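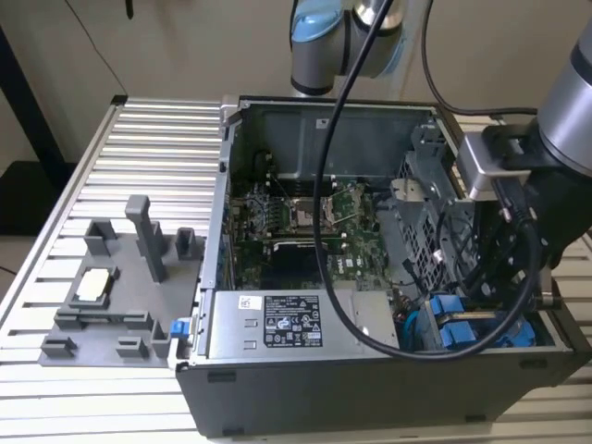
Fig. 1 -- Célula de montagem com o gabinete aberto, o suporte impresso à esquerda e os dois braços.

Caderno de laboratório -- Projeto de alunos "Montagem assistida de computadores"
Oficina de Automação, Instituto Gurnwood
Março de 2022
Registro redigido pela equipe de programação; revisão de Marcelle Lacroix, orientadora do projeto.

1. Objetivo da sessão

Retomar a tarefa de inserção do processador no soquete da placa-mãe, com o gabinete deitado sobre a mesa de perfil de alumínio, e fixar as posições de referência que serão usadas na demonstração interna da turma. A tarefa de inserção dos módulos de memória permanece suspensa até que a presente etapa esteja encerrada.

2. Condições iniciais

O gabinete foi mantido sem a tampa lateral, com o interior voltado para cima. O processador parte do berço retangular do suporte impresso, e o soquete deve estar vazio no início de cada ciclo. A equipe decidiu conservar a fonte de alimentação e a gaiola de discos no lugar, embora a sua retirada facilitasse o acesso, pois o regulamento da disciplina exige que a montagem seja feita em gabinete completo. Nenhum cabo de energia é ligado ao computador durante os ensaios.

O suporte em uso é a terceira versão. A segunda, impressa em janeiro, apresentava empenamento na borda posterior e foi descartada. A peça atual foi desenhada pelo grupo Hekeck, responsável pela mecânica, e os arquivos estão na pasta compartilhada sob o número 1626. Solicita-se que não se altere o arquivo sem anotação neste caderno.

3. Procedimento

Foi executada a rotina de referência dos dois braços, seguida da verificação dos limites de software. Em seguida, a altura de aproximação sobre o berço foi ajustada manualmente, em velocidade reduzida, e gravada como ponto P4. O ponto P5, de aproximação ao soquete, foi gravado do mesmo modo, com o processador preso na garra.

A sequência de ensaio compreende a retirada do processador do berço, o deslocamento em altura segura, o alinhamento sobre o soquete, a descida e a liberação. O fechamento da alavanca de retenção continua sendo feito à mão por um dos alunos, com os braços parados e a célula em modo de espera.

Foram realizados 13 ciclos completos com a altura de aproximação original e, após o ajuste descrito no item 4, outros 12.

4. Observações

Na primeira série, quatro ciclos foram interrompidos por desalinhamento na descida. Em todos eles o erro se deu no mesmo sentido, o que afasta a hipótese de folga aleatória na garra. A equipe atribuiu o desvio à posição do gabinete, que se desloca ligeiramente sobre a mesa quando a rotina de referência é repetida. Foram instalados dois batentes provisórios e refeita a medição; o deslocamento encontrado antes dos batentes era de cerca de 4 mm.

Na segunda série não houve interrupção por desalinhamento. Um ciclo foi parado pelo operador por precaução, ao notar que o cabo se aproximava da placa-mãe durante o giro do punho. Esse ciclo foi contado como não concluído.

O cabo preto grosso que passa sobre o interior do gabinete continua a ser o ponto mais delicado da célula. Ele forma um laço por cima da placa-mãe e volta em direção à garra da direita. A proposta de Farooqui, de conduzi-lo por um braço articulado preso à estrutura, foi aceita em princípio, mas depende de perfil adicional que ainda não consta do estoque da oficina. Até lá, fica estabelecido que a velocidade do segundo braço não ultrapassará o valor gravado no programa de ensaio, mesmo em deslocamentos sem carga.

Registra-se também que a rotina de visão Kostex, escrita pela turma anterior, confundiu em duas ocasiões o reflexo das ranhuras da mesa com a borda do suporte. O limiar foi alterado no arquivo de configuração. O valor antigo foi mantido em comentário.

5. Segurança e manuseio

O processador utilizado é peça de descarte, sem valor funcional, e assim deve permanecer até a aprovação da orientadora. Ainda assim, o manuseio é feito pelas bordas e com pulseira antiestática, para que o hábito esteja formado quando se passar ao componente definitivo. Os soquetes com contatos tortos devem ser fotografados e anotados antes de qualquer tentativa de correção.

6. Pendências

Substituir os batentes provisórios por peças impressas, a cargo do grupo Hekeck.
Repetir a segunda série com o gabinete retirado e recolocado entre os ciclos.
Obter o perfil para a condução do cabo.
Rever a altura dos blocos de canto do suporte, junto à borda da frente.

Nota da orientadora: os resultados da segunda série são aceitos como preliminares. Antes da demonstração, a equipe deverá apresentar a série repetida com outro operador. A folha de ensaio acompanha este registro e deve ser assinada por quem estiver no comando da parada de emergência. -- M. L.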